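SKESTODACH PUBLISHES ITS GRIPPER CARE ROUTINE, AT LAST

Brudthorpe, June 7, 2021 – Skestodach today released the maintenance guide for its Relen hand-held gripper, a tool with two fingers, two blue pads and, until this morning, no instructions beyond "keep clean." 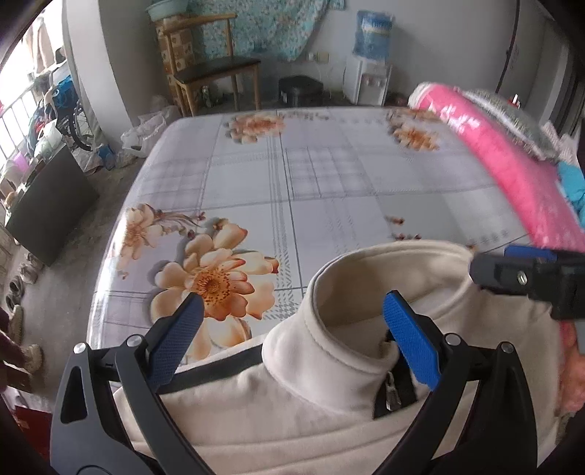
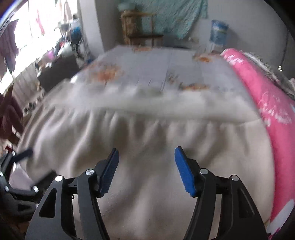 Relen grippers at a bedside, fingers open. Photos: Skestodach / Oona Laitinen

The guide runs to eight pages, most of them about lint. Fleece is hard on grip pads, and users have been reporting slippage since April. Pads should be brushed after every session and swapped in pairs. Swapping one and hoping is a popular method that the guide does not cover.

Pivot pins get a check for play before work starts. "If the fingers wobble, tighten the pins," said Mirta Garrido, head of service. "We have received up to 153 messages asking whether there is more to it. There's a paragraph on torque, if that helps."

Pad kits contain two pads and a brush. The brush is new. Previous owners may request one free of charge, and are asked to stop using toothbrushes.

Press contact: Gervasio Echeverría, Skestodach, Brudthorpe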